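Print this page | E-mail this page

November - posted by Siu-fong Chien, Drullham support desk
Reading time: 2 minutes

Ticket 432: Left arm stops during open day demonstration, two-arm station
Status: Closed
Site: Skaklow lab

Reported problem
The left arm on the two-arm station stopped during the 10:30 demonstration. The right arm completed its move and held position. The operator console showed a communication timeout on the left controller. Visitors were on the floor at the time. The operator ended the demonstration and logged the fault.

Log
10:41 - Ticket opened. Operator asked to leave both arms powered and export the controller logs.

10:55 - Logs received. The left controller dropped packets for 93 ms before the stop. The limit in the Rurkley demo script is 90 ms. Right controller clean. Control loop on both sides set to 1000 Hz, as specified.

11:10 - Network cable on the left controller reseated at both ends. Script restarted at reduced speed. Same timeout on the second cycle.

11:25 - Operator moved both arms to the ready pose over the table and held them there while the switch was checked. Floor still open to visitors.

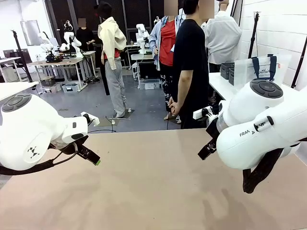 Two-arm station, both grippers over the table, visitors on the floor behind.

11:40 - Found the logging PC sharing a switch with the left controller. The PC was uploading the morning's recordings to the Valtonen server. Upload paused. Ten cycles at reduced speed, no timeout.

11:52 - Ten cycles at full speed, no timeout. Longest gap on the left controller 4 ms.

12:05 - Upload resumed on purpose to confirm. Timeout returned on the third cycle. Upload paused again.

Cause
Network traffic from the logging PC delayed packets to the left controller. No fault found in the arm, gripper or cabling.

Fix
Logging PC moved to the office network. Left controller now connected directly to its control PC. The 90 ms limit was left unchanged - do not raise it to clear this error.

13:00 - Afternoon demonstration run in full. No stops. Operator agreed to close.

Open item
Upload job still starts by itself at login. Skaklow to change it to a manual start before the next visit.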